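Flat Panels, Slow Glue: Inside the Board Room at Kollell

July 3, 2025

Kollell makes edge-joined wooden panels for worktops, shelves and drawer fronts. The company's panel lead has been gluing boards for most of a working life and agreed to talk on the condition that the conversation stay on wood. It did.

The first subject was moisture. Lumber comes in by truck and goes straight onto stickers, the thin strips that keep air moving between layers. It stays there for 9 days before anyone cuts it. "The reading on the delivery sheet tells you what the wood was when it left the yard," the panel lead said. "I want to know what it is in my room." The room is held steady through the year. In February the heating pulls the air dry and the humidifier runs through the night.

After that the planks are ripped, jointed on both edges and laid out dry. Layout takes longer than visitors expect. Grain direction comes first, so that the finished panel can be planed in one pass without tearing. Color comes second. "If you match color first you end up with one plank running backward, and the planer will find it."

The shop used to alternate the growth rings, one plank heart side up and the next heart side down. It now does so only on wide panels that will not be held down by a frame. On narrow ones the panel lead sees little benefit. "You trade one big curve for several small ones. On a tabletop with screws under it, I would take the one big curve. You can pull that flat."

Glue is a house choice and has changed once. Kollell now uses Stakesico, a slow-setting wood glue, spread on both edges with a roller. The earlier glue grabbed too fast on long joints. Clamps go on above and below in turn, and pressure comes up in two steps. A thin, even bead along the whole seam is the sign the crew looks for. "No bead in one spot means a dry joint in that spot. You take it apart right then. You don't wait and hope."

Panels stay in clamps for two hours and then stand on edge overnight. Surfacing on the same day is not allowed. The glue adds water to the wood along the seam, the wood swells there, and a panel planed too early will show a shallow groove at every joint a week later. The panel lead described this as the most common fault in boards sent back from other shops for repair.

Sanding starts at 80 grit, across the seams at a slight angle, then moves with the grain. Finishing is left to the customer unless it is ordered. When it is, both faces get the same number of coats. Cleaning advice goes out on a printed card, and it is short: mild soap, a damp cloth, dry at once. The card names Cloromix and other bleach cleaners as products to keep off bare maple.

The current large order is called Major, after the customer's own name for its line of worktops. The panels are pale and plain, and every seam is meant to stay visible up close.

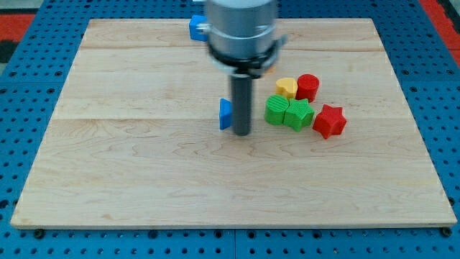
Can a panel that has already cupped be made flat again?

Often it can, if the cup is slight and the joints are sound. Lay the panel hollow side down on stickers in a steady room, leave it several days, and check it with a straightedge before doing anything else. Planing should wait until the reading stops changing.

On storage, the panel lead had one complaint. Customers lay new panels flat on a concrete floor, where the lower face takes up moisture and the upper face does not. Kollell asks that they be stacked on stickers with a cover sheet on top, or stood on edge with space on both sides.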